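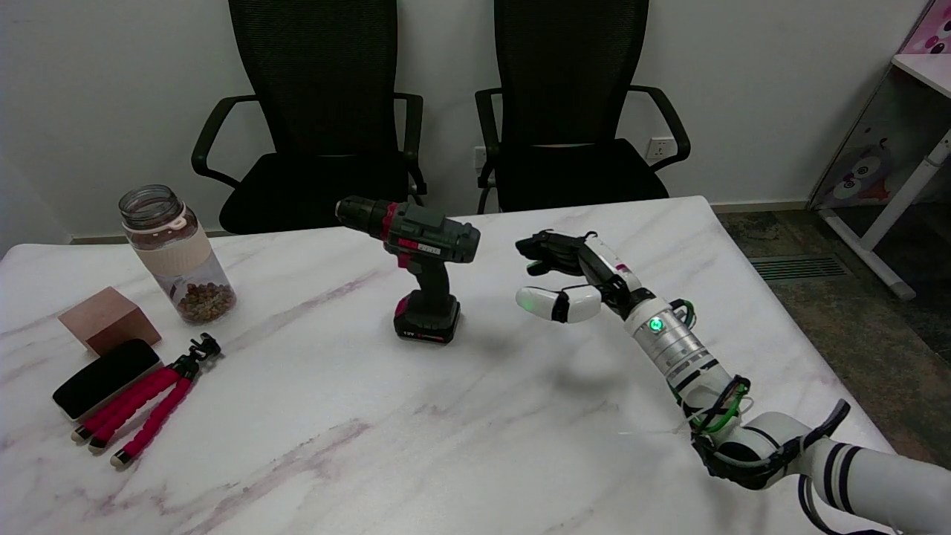
I own one good table, and for most of June it has been the place where things go to wait. Mine is white with a marble pattern, and I bought it for dinners. Ha! What it mostly gets is the cordless drill, which I put down "for a second" on a Sunday and then steer my coffee around for a week.

My friend Ningsih Khoo swears by what she calls the landing rule: whatever lands on the table gets two days, and then it has to go live somewhere. I tried it. The little copper-colored cube went first (I love it, it does nothing), and then it came right back, because it looks so pretty against the gray veining.
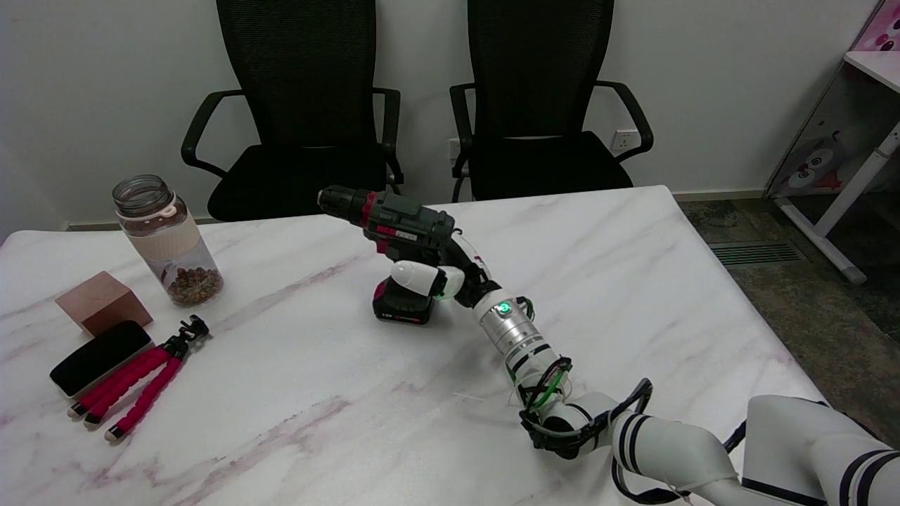

The drill is the hard one, though. I've got five shelves still to hang, and every time I put it away I need it again before supper — so out it comes, battery and all. Same with the tripod with the red foam legs, which won't fit in any drawer I own. And the snacks in the clear container with the beige sleeve? Those stay. I'm not walking to the kitchen for nuts.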